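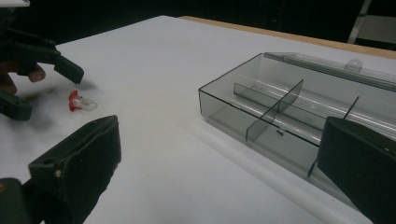 On Monday my shift started at six, as always, but I did not go to my old bench. I went to the table at the end of the hall where we now do the sorting with the hand-held grippers. I have been there for 3 weeks and some people asked me to write how it is, so I try.

For those who read me for the first time: I work at Pulari, we put together small fittings and kits for other companies. Most of my years there I sorted by hand. You get a bag of mixed small parts and a box with compartments, and every part goes to its place. It sounds simple and it is simple, but after 80 boxes in one day your neck knows very well what you did.

Last spring the management told us that the sorting will be done by robot arms, first on one line, later maybe on the others. The arms come from a firm called Ernik. Before they can do it, somebody must show them how, and this somebody is us. You hold a gripper in your hand, you take the part with it, you put it in the compartment, and the movement is recorded. Then again, and again, with the box turned a little, with the part lying on its side or standing up.

The first days I was terrible. With my fingers I can take a small cap without looking, and I feel at once if it is the right one. With the gripper I feel almost nothing. I must look all the time. If you close too fast on a round part, it jumps away and you look for it under the table. My colleague Leonardo Carbone told me to come from above and wait a moment before I squeeze, and this helped me a lot. He was in the first group of trainees, in October, so he had already lost his share of caps on the floor.

Now I do some 40 good recordings in an hour. Leonardo does more, but he also drinks less coffee.

What changed for us? The rhythm, first of all. On the old bench there was a number for the day and everybody hurried. Now the person from the office says please, do it slowly, do it clean. I was not used to hear this at work. Also we speak more with each other, because we have to agree how to do one thing. For example, do you hold the box with the other gripper or do you let it stand free? We discussed this for half of a morning. The old shift leader, Holzer, would have had a heart attack.

The other side is less nice. There were two women on the evening shift who did only sorting, and they were moved to packing, which is heavier and farther from the bus. They were asked, yes, but I think it is difficult to say no when you are asked in this way. The pay is the same. One of them told me she misses the sitting. I did not know what to answer her.

And of course there is the question that my brother-in-law asks me every Sunday dinner: are you teaching the machine to take your own job? I asked it at the meeting too. They said that the people who know the parts will check the boxes and take care of the arms when something is stuck. On the line at the Zullero building it already works like this, with two people where there were five before. So I can count by myself. The other three are still in the company, but I would like to know where I will be in two years, and about this I have no paper, only words.

I am not angry about it. I like to learn a new thing at my age and my neck is better, this I must admit. In the evening I have more pain in the hand now, at the base of the thumb, from the squeezing. I wrote to the office to ask for a softer handle and for a break of ten minutes after every 30 recordings. The break we got. For the handle we are still waiting.

Next week we start with the springs. Leonardo says the springs are the worst, they catch on each other and you lift four when you want one. I will write again when I have tried them.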